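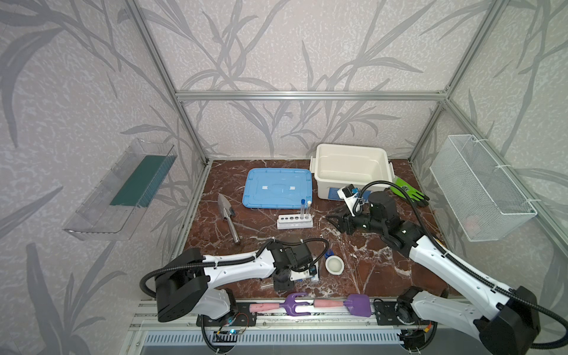
Figure 5.1. A white storage bin and a light blue lid on a marble surface.

Chapter 5
Islands in Children's Stories

Pick up almost any shelf of old adventure books and an island will fall out! Writers love them, and so do young readers. An island has edges. You can draw the whole thing on one sheet of paper, name every bay, and decide for yourself where the cave goes.

In this chapter we read The Lanterns of Smadi, a stage play by Wahyudi Mangundap that he later rewrote as a novel. The play runs 40 pages and moves at a gallop. The novel is far longer, and it gives us what the stage could not hold: the winter crossing in December, the village of Stemberg, and the long quarrel between the twins.

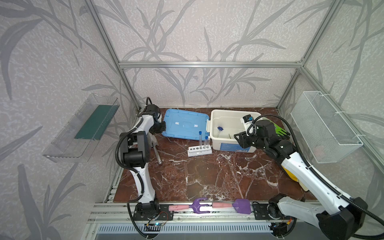 Watch for the way Mangundap handles the map. In the play a child simply chalks it on the floor, and the audience has to remember where everything is. In the novel the map is torn into 3 parts, and each part is wrong in a different way (a wonderful trick, and great fun to follow with a pencil in hand).

Then there is Captain Grivine, one of the best villains you will meet in this book. He is frightening on the page and very funny on the stage, often with the same lines. Why should that be?

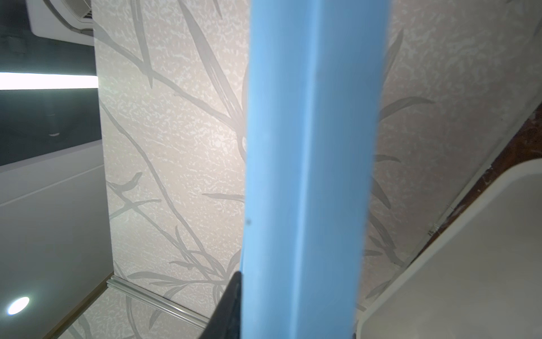 Read Act One aloud before you start the novel, with a partner if you can. Mark each place where Grivine interrupts somebody. We will come back to those marks in Section 5.2, when the ship Sunstead finally reaches the harbor.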